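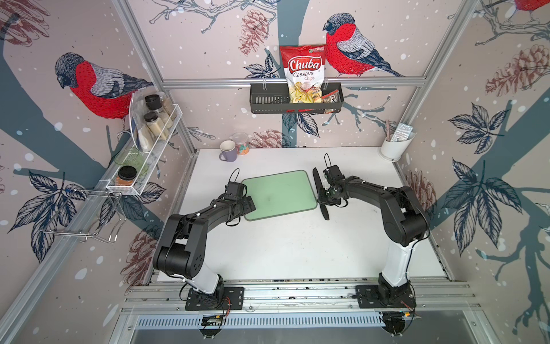

Cutting board and utensil on a white work surface.

Home | Newsletter | Clinic Hours | Programs | Contact

Meal planning after a weight plateau

Patients in the Tustdale weight management program often reach a plateau after the first stretch of steady loss. A smaller body uses less energy at rest, so an intake that produced a deficit at the start may only hold weight level later on. The usual response is to recalculate the daily target before making any cut to food.

Starting in October, the Tustdale clinic will run recalculation visits for current patients. Each visit includes a resting energy test on the Strebel metabolic cart, a waist measurement and a review of the food log. Fasting for three hours before the test is required. Water is allowed; coffee is not.

The log should cover 13 days and include cooking oil, dressings and drinks. These are the entries most often left out. Weigh dry goods before cooking and meat after trimming — mixing the two methods makes the totals hard to use. Patients on the Viltent meal plan can bring the printed plan sheet in place of a log, with any swaps marked in pen.

Protein targets are set at the same visit. Patients with kidney disease, and those taking insulin, should speak with their own doctor before changing intake.

Visits last nearly an hour and are held in the Miden building, room 558. Two follow-up weigh-ins are included. Book at the front desk or by phone before noon.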